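News > Company Announcements > Used Vehicles

September 29, 2024
By Alby Cosgrove, Prendergast Auto

Prendergast Auto Opens a Second Inspection Shop in Wadevar for Used Car Buyers

WADEVAR – Prendergast Auto, the family-run repair business that has looked after cars and light trucks in Zutenton for many years, is very pleased to announce the opening of its second location, on Stallell Road in Wadevar. The new shop is given over entirely to pre-purchase inspections, the kind of careful going-over a used car ought to have before any money changes hands, and it is open to private buyers, private sellers and small dealers alike.

Folks who have been coming to us in Zutenton will know that inspections have always been squeezed in between brake jobs and oil changes. We did our best with that arrangement, but it meant that a person who had found a car they liked often had to wait several days to get it on a lift, and by then the seller had usually found somebody else. We heard that story at the front counter more often than we care to remember. The Wadevar shop has 2 lifts, and both are kept for inspections from opening until closing.

The standard inspection covers 52 points and takes most of a morning or most of an afternoon. It begins with a cold start, so we ask sellers to please leave the car with us overnight if they possibly can, or at least to let it sit before we get to it. From there our technicians work through the engine, cooling system, transmission, steering, suspension, brakes, exhaust, tires and electrical system, and they finish with a road test on a loop that takes in the highway, the hill behind the feed store and the rough stretch of Mill Lane that every suspension in the county seems to dread.

Buyers of higher-mileage vehicles can add a closer look at the things that tend to get expensive later in a car's life. That includes a compression test, a check of the transmission fluid and a camera inspection of the cylinders where the engine design allows it. We are especially glad to offer this for all-wheel-drive models, where a worn coupling or a mismatched set of tires can turn a good bargain into a very costly winter.

"I have been under cars for most of my working life, and the hardest conversation I have is with somebody who bought one last week and is bringing it to me for the first time today," said Alby Cosgrove, who will manage the Wadevar shop. "They'll ask me if it was a good buy, and sometimes I have to stand there and tell them about a head gasket. I would so much rather have that talk a week earlier, when they can still walk away or ask for a better price. And plenty of times the news is good! I love those calls. There are a lot of honest old cars out there with many miles left in them."
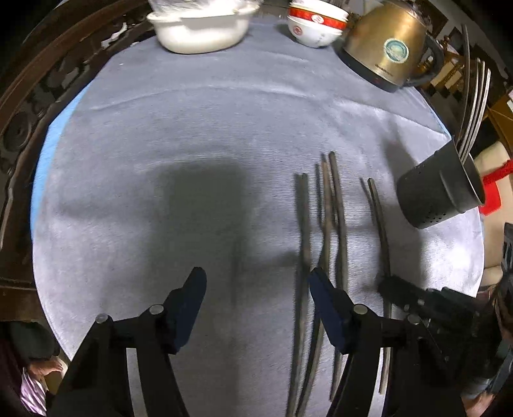
Round table with a pale grey-blue cover.

Every inspection comes with a written report in everyday language. Each item is marked as good, worth watching or in need of repair, and anything in need of repair is given an estimated price for parts and labor at our own shop rates. Customers are welcome to take that report to any other garage they like, or to hand it straight to the seller. One of our technicians will also sit down with the customer and go over it line by line, for as long as it takes, or do the same by telephone for buyers who live out of the area.

The report also includes a review of whatever service records come with the car. We would encourage anybody who is thinking of selling to dig those out of the glove box or the kitchen drawer before their appointment, even the faded ones. A plain stack of receipts for oil changes and coolant flushes tells a buyer a great deal, and in our experience it helps a car sell faster and for a fairer price.

Prendergast Auto does not sell cars and takes no commission or referral fee from those who do. That has been the rule in Zutenton from the very start, and it will stay the rule in Wadevar. If a dealer pays for an inspection, the report says so on the first page.

Regular repair and maintenance work will carry on in Zutenton just as before, with the same crew and the same hours. Customers who have an inspection done in Wadevar and then go on to buy the car may put the full cost of the inspection toward their first repair at the Zutenton shop, provided the work is booked within 2 months.

Through the end of November, the Wadevar shop will also be holding free evening talks for first-time buyers. Each one lasts about an hour and covers how to read a listing, what to ask a seller over the phone, what to look and listen for on a test drive, and how to think about repair costs when comparing an older luxury model with a plainer car of the same age. There will be coffee, and there is room for plenty of questions – bring the listing you have your eye on if you would like a second opinion. Seats can be reserved at the front counter of either shop.

Inspections are by appointment. The new shop is at 1213 Stallell Road, Wadevar, with parking along the side of the building and a drop box by the door for keys left after hours. Press inquiries may be directed to Alby Cosgrove at the Wadevar location.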